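Report on the August Open Day at the Bristham Technical Institute

The delegation from the Vestby Public Library Board attended the open day at the Bristham Technical Institute in August. The purpose of the visit was to learn how the Institute manages its public reading room and equipment loan service, both of which reopened last year after a long renovation. The board is considering a similar service for the Vestby main branch.

Doors opened at 9:30 a.m. Visitors were received in the main hall and given a printed program and a floor plan. Martim Calado, head of public services, gave the opening remarks. He explained that the reading room holds 2000 reference volumes on open shelves, with older material kept in the basement and brought up on request. Registered borrowers now number 437. Most of them live in Bristham, although a growing share come by bus from Prurkberg, where the branch library closed its technical section.

The delegation was particularly interested in the loan rules. A first loan is limited to 30 days and may be renewed once if no other borrower has placed a hold. Late fees were dropped during the renovation. Mr. Calado reported that the return rate has held steady, and he provided the delegation with the quarterly tables.

The tour then moved upstairs through the workrooms and returned to the reading room by the east staircase. 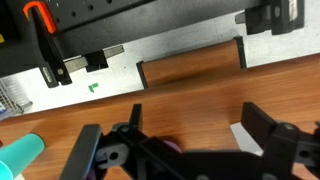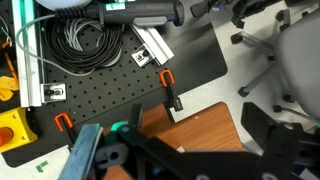
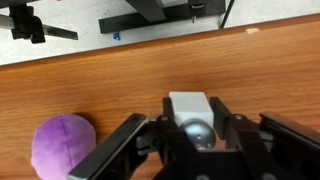
The catalog was the subject of the late morning session. The Institute uses the Mota system, which it adopted in place of its card files. Staff entered 226 titles by hand because the old cards were incomplete, and this work took longer than planned. Members of the delegation asked whether local history items had been included. They have not, and the Institute expects to address them in the next budget year.

Lunch was served in the ground floor cafeteria. The afternoon was given over to a discussion of opening hours. The reading room stays open until 8 p.m. in term time and closes at 5 p.m. in summer. Several visitors from Prurkberg asked for later summer hours, noting that the last bus leaves well after closing. The Institute agreed to review the matter with the bus company.

The delegation noted that signs on the second floor were difficult to follow and that the elevator was out of service for part of the day. These points were raised with the Institute in writing.

The board will consider the loan rules at its next regular meeting. Copies of the quarterly tables are available at the Vestby main branch front desk.

Vestby Public Library Board | Contact the Board Office | Copyright Vestby Public Library Board. All rights reserved. | Back to top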